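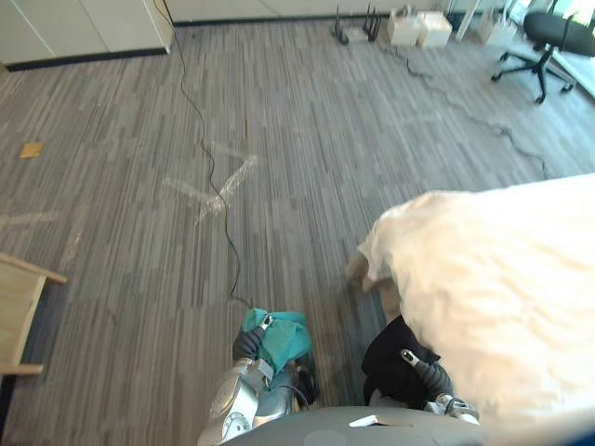 Consumer Behaviour and Product Claims
Handout 3: Reading a "sleep" claim without nodding off

Revised 04/06/2019. Module tutor: Sơn Lục

Read this before the seminar and bring your marked-up copy. Last year a fair number of people turned up with the handout unread and an opinion ready, and the session went the way you would expect.

What this handout covers

Last week we dealt with price claims, where there is usually a number you can check. This week we look at claims about how well a product will make you sleep, where there usually isn't. Bedding, pillows, teas, sprays, lamps and apps are all sold with the word "sleep" on the front. Most of them say very little once you take the adjectives out.

The four sellers we use are Gremow (bedding), Flavura (night-time drinks), Ikeda (pillows) and Fodo (a phone app with a subscription). You will find their leaflets in the module folder. Please don't write to the companies. I have done it, and the replies are in the folder too, for what they are worth.

1. What is being claimed?

Start by writing the claim out as a plain sentence. Gremow says its duvets "support deeper, more natural rest". Support how? Deeper than what? Does anybody have unnatural rest? I have set this sentence as an exercise for several years and have yet to see a version that could be tested as it stands.

Compare Fodo, which says users "fall asleep 14 minutes faster". At least there is a number. But the small print gives it as an average of what users typed in themselves, the next morning, on the app that was asking them. People are poor judges of when they fell asleep – they were asleep – and they had just paid for the thing.

Marks are given for spotting this. More marks are given for saying what you would have needed to see instead.

2. Who was in the study?

The Flavura leaflet mentions "a trial". Follow the footnote and you find 23 people, all of whom answered an advert asking for poor sleepers. They drank the product every night for a fortnight and most said they slept better at the end.

Two problems. First, there was no comparison group. Flavura could have given half of them warm water with a bit of honey in it, and we would know a good deal more. Second, people tend to volunteer when things are at their worst. If you recruit people in the middle of a bad patch, many of them will be in a better patch two weeks later whatever you pour into them. The name for this is regression to the mean, and it will be in the exam in some form.

Small does not mean worthless, by the way. A small study done carefully can be useful. A small study with nothing to compare against is a group of people who liked a drink.

3. What was measured?

There are several things you can measure about a night's sleep: how long it took to drop off, how long it lasted, how often the person woke, how they felt at breakfast. These do not move together. Somebody can sleep longer and feel worse. So a seller who measures all of them and reports one has had several goes at the coconut shy, and you should ask where the others went.

Ikeda's pillow study had 16 questions on its form. The leaflet reports the answers to 3.

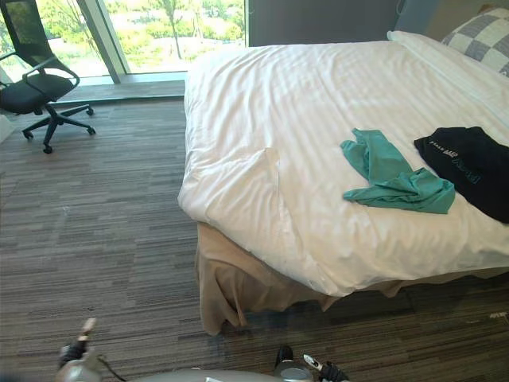 Comfort is a separate question from sleep, and sellers are happy for you to muddle them. Ask someone whether a bed looks comfortable and you will get an answer straight away, based on colour, light and how thick the covers seem. Take a big bed by day with a white duvet on it, a few soft creases, a checked pillow up against the wall: most of us would call that inviting, and all we have judged is the look of it. We have learnt nothing about how anyone sleeps there at three in the morning. Gremow's customer survey was filled in on the shop floor, by people who had looked at the bedding and pressed it with a hand. The results appear in the leaflet under the heading "Sleep quality".

4. Words to circle

Mark these wherever you find them: supports, promotes, helps, natural, restful, up to, designed to, inspired by science. "Designed to" is my favourite. It tells you what somebody hoped for.

"Clinically tested" needs special care. Tested is something that happens to a product. The phrase leaves out the result, and a product that failed could carry it with a straight face.

"Up to" puts a ceiling on the benefit and no floor. No benefit at all sits comfortably inside it.

5. A fair objection

Every year somebody says: if people feel better, what does it matter? It's a reasonable thing to say and I don't want it waved away. If a drink costs pennies and you enjoy it, carry on. My doubts grow with the price, and with the chance that a person with a real problem spends a year on pillows when they should have seen a doctor. You may disagree with me in the essay. You will need better evidence than the leaflets.

For the seminar

Choose one of the four leaflets. Write out its main claim in your own words, then write the weakest claim that its evidence would honestly support. The second sentence is often quite dull. Leave it dull.

Then sketch a study that could show the main claim to be wrong. One side of paper is plenty. Say who would take part, what they would be compared with and what you would measure. Decide before you start which result would change your mind, and put that in writing at the top.

Essays are due at the end of June. The folder has the marking sheet and two old essays, one good and one less so, with my comments left on both.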